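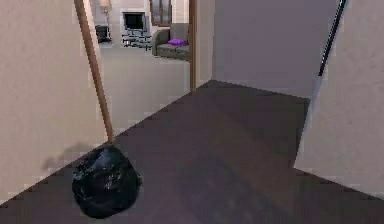
Hallway, trash bag by the wall

Best way to clean dark floors without streaks?

Asked by Puspita Tambunan on 25 May 2025

Hi all! We moved into our new place in November and I love it, but the dark floors are driving me up the wall. I mop, it looks great for ten minutes, then every swipe shows up as a cloudy stripe. I've tried dish soap and hot water, and I've tried Ceralier floor wash, two caps to a bucket like the label says. Same stripes both times! The dining end is the worst, what with people rolling back and forth all through dinner. 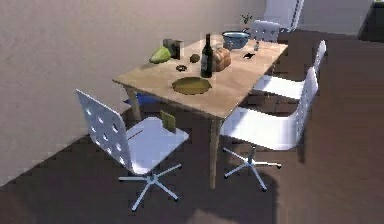 Dining area, white swivel chairs

Do I need a different cleaner or a different mop? Mine is the old string kind. I don't mind spending a bit, and I like cleaning (weird, I know), I just want it to look like I did it. Thanks!!

2 answers

Dinder
Oh, I love this question, I fought the same fight! My money is on leftover soap. Dish soap is great on plates and awful on floors, it leaves a film and every mopping after that just pushes the film around. So first get the old stuff off. Mop twice with plain warm water, changing the bucket when it goes gray. Then let it dry all the way before you judge it.

After that, switch to a flat microfiber mop, and wring it until it's barely damp. That was the big one for me. Do a small patch at a time and go with the grain if your floor has one.

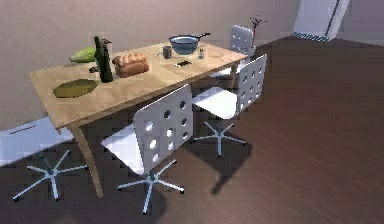 Use half the cleaner you think you need. A splash of white vinegar in the water gets suggested a lot, but I'd skip it until you know what the finish is, it can dull some of them. Ask whoever put the floor in, if you can find them. And buff the last bit with a dry towel under your foot, it's kind of fun with music on!

One more thing, vacuum first. Grit plus water equals mud, and mud equals stripes. Hair too.

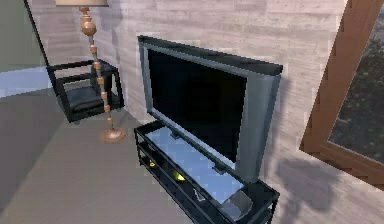 Mine took more than 2 rounds before the haze was gone, so don't give up after the first one. It looks so good when it's done!

29 people found this helpful

Obeidat
get a steam mop, works on everything

Reply from Dinder: Please check first! Steam can ruin wood and some laminates.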